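Teaching two arms to share a key ring

Last updated Sat 15 October

The task sheet at Trellgate fits on an index card. One arm holds a flat steel disc, the other picks up a key or works a split ring, and the two finish with the key attached to the disc. A person who has done it before needs no instruction. A pair of robot arms needs a person to do it for them, many times over, by remote control.

Trellgate works on small-object handling, the kind of job that still gets passed to human hands at the end of otherwise automated lines. Its current program, Vultitz, has collected 1647 demonstrations. Each is a recording of one operator driving two arms through a single attempt, with the joint positions, gripper openings and camera views stored on a common clock. The learning software is trained to predict the next short stretch of motion from what the cameras see and where the joints are.

The operator sits with a pair of leader arms, which are light, unpowered copies of the ones doing the work. Move a leader and its follower moves to match. Squeeze the handle and the follower's fingers close. The mapping is one to one, so the operator's elbow and wrist habits go straight into the data, including the bad ones.

Keys are an awkward choice of object, which is why the program uses them. A key lying flat offers a gripper very little to hold. The plastic head gives some height and some friction. The blade gives almost neither, and it shines, so its look changes as the arm moves over it. A ring hanging from a plate adds a second difficulty, because it swings and turns whenever the plate is moved.

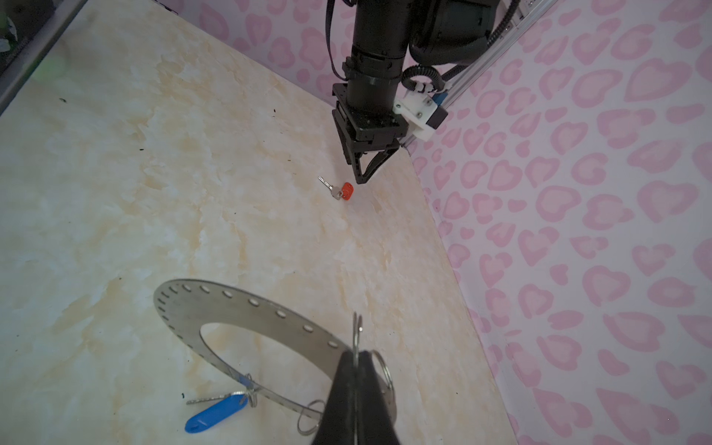 Aoife Costello would throw out half of the two-arm demonstrations and spend the time on one arm done slowly, on the grounds that a policy which cannot repeat a single grasp has no use for a partner. The objection comes up often in this field, and the Vultitz team has tested a version of it. One-arm training gave steadier grasps. It did nothing for the handoff, where each arm has to allow for small errors in the other, and the handoff is where most attempts fail.

The failures fall into a few types. The fingers close on the table instead of the key. The fingers close on the key but at the wrong angle, and the blade then meets the ring from the side. The holding arm drifts while the other arm works, so that a target which was correct when the motion began is out of date when it ends. The last type is the hardest to fix with more data, because operators correct for drift without noticing and do not all correct the same way.

Two operators show the problem. Matei parks the holding arm and leaves it alone, then brings the working arm in along a long, shallow path. Erik moves both arms at once and meets in the middle. Both methods succeed at a good rate when a human is driving. Mixed together in training, they gave a policy that parked the holding arm, began Erik's approach, and waited for a partner that did not come. The team now labels each recording by style and trains on one style at a time.

Speed matters too. An expert operator finishes an attempt in some 13 seconds. Recordings that fast look good and train poorly, since the critical contact takes up only a few frames. Operators are asked to slow down for the last part of each approach and to stop for a moment before closing the fingers. The pause gives the model a clear state to aim for. It also makes the work tedious, and sessions are limited to 10 attempts before a break.

Force is the other gap. The leader arms in use at Trellgate send nothing back. An operator who pulls a ring too hard sees the plate tilt but feels no resistance, and learns to judge load by eye. That has one advantage: the policy has no sense of touch either, so the operator and the policy work from the same information. A demonstration that depended on feel would contain decisions the model could not explain from its inputs.

The views from the wrists carry much of the load for this reason. A fixed overhead camera sees the whole workspace but loses the contact point behind the fingers just when it is needed. A camera near the gripper sees its own fingertips throughout, along with whatever the other arm brings into range. In tests with the wrist views removed, the policy reached the right area and then stalled.

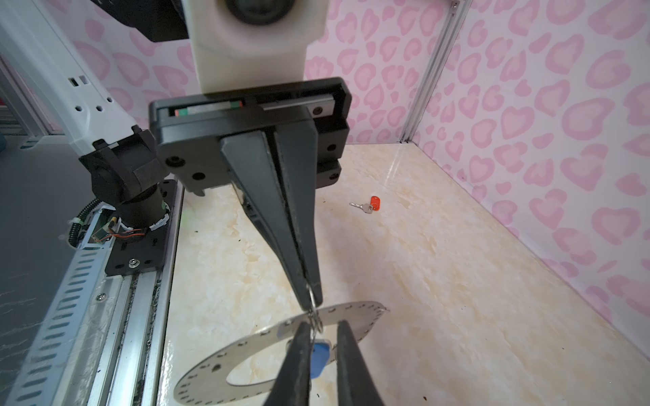
Why not build a fixture for the plate and be done with it, one reader asked after an earlier article on the program. For a factory making one product in volume, that is the right answer, and a clamp costs far less than a second arm. The case for demonstration rests on short runs and frequent changes. A fixture has to be redrawn for a new part. A new set of recordings takes a trained operator a few days, although the model then has to be retrained and checked, and the checking is slow.

Checking is done by hand. An evaluation places the objects at marked start positions, runs the policy, and scores the attempt in 5 stages, from first contact to release. A partial score is more useful than pass or fail because it shows where the next batch of demonstrations should go. When the scores drop at one stage, operators record short corrections that start from the failed position. These are cheaper than full attempts and have improved results more per minute of recording.

The next round of Vultitz begins in December. It adds leader arms with simple force feedback on one side only, so that the two hands of the same operator can be compared. The objects will stay the same.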